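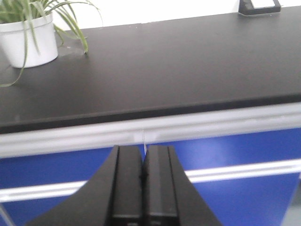
Cleaning and Care of Dark Worktops

Facilities Guidance Sheet 53
Issued by the Workplace Services Office, Brindico
Last reviewed Thu 7 December

Purpose

This guidance sets out how dark worktops and the painted cabinets beneath them are to be cleaned in shared work areas. It applies to staff and visitors who use the benches in the Nokard and Tonberg buildings. Benches in the Lim annex have an oiled finish and are covered by a separate sheet.

Dark surfaces show dust, fingerprints and dried water marks much sooner than light ones. Most of the damage reported to this office is caused by cleaning with the wrong cloth or with too much product. The procedure below takes a few minutes for a single bench and should be completed at the end of each working day.

What you will need

Two clean microfiber cloths, one for washing and one for drying
A soft dusting brush
A bowl of lukewarm water, 700 ml
Mild dish soap
A cotton swab or a soft toothbrush for seams

Do not use scouring pads, powdered cleansers, bleach, furniture polish or paper towels. Glass cleaner containing ammonia leaves a haze on matte and low-sheen finishes and is not permitted on any bench.

Step 1. Clear the surface

Move loose items to a shelf or cart. Lift them; do not slide them. Grit caught under a heavy object will leave a fine gray scratch that cannot be polished out. Equipment that is fixed to the bench or connected to power should be left in place, and you should clean up to its base with a dry cloth only.

Step 2. Remove dust while the surface is dry

Brush the worktop from the back toward the front edge, using light strokes in one direction. Small pale specks are easiest to find if you lower your head and look across the surface toward a window or lamp. A wet cloth used too early will gather the dust into streaks, and the work will have to be done again.

Step 3. Wash

Add two drops of soap to the bowl. Dip the first cloth, wring it out until it no longer drips, and wipe the worktop in straight, overlapping passes. Turn the cloth to a clean side after every few passes. Dried spots should be covered with the damp cloth for one minute and then wiped. Do not scrape them with a blade or a fingernail.

Step 4. Rinse and dry

Replace the soapy water with plain water and wipe the surface a second time. Dry it at once with the second cloth. Water left to dry in the air will leave pale rings, particularly in the Tonberg building, where the supply is hard.

Step 5. Clean the front edge and any metal trim

The front edge receives more contact than any other part of the bench and is often missed. Wipe along its full length, then along the underside as far as the fingers can comfortably reach. Where there is a metal strip below the worktop, wipe it lengthwise with the damp cloth and dry it in the same direction. Run a cotton swab along the seam where trim and worktop meet.

Step 6. Clean the cabinet fronts

Use a fresh side of the cloth. Begin at the top of each front and work downward, so that drips are collected as you go. Strong colors such as deep blue and dark green show smears in bright light; a final pass with the dry cloth will remove them. Handles and seams may be cleaned with the soft toothbrush. Keep water away from the bottom edge of doors and drawer fronts, where swelling is most likely to begin.

Step 7. Return items

Wait five minutes before placing anything back on the bench. Check the underside of each item and wipe it if necessary. Items with hard or rough feet should stand on a felt pad — these are kept in the supply cupboard on every floor.

Stains and damage

Ink and marker: dampen a cloth with a small amount of rubbing alcohol, test it at a rear corner, and dab. Rinse immediately afterward.

Adhesive residue: warm the area with a cloth soaked in hot water and wrung out, then roll the residue away with the thumb. Labels left in place for several months may need to be treated more than once.

Scratches, chips and lifted edges: do not attempt a repair. Report the bench number to Workplace Services on extension 2084 or in person at Room 1015.

Monthly check

Area coordinators should inspect each bench once a month for loose trim, worn edges and doors that no longer close squarely. The inspection form was revised in September, and earlier copies should be discarded. Completed forms are to be sent to Ye-rin Chae, Workplace Services.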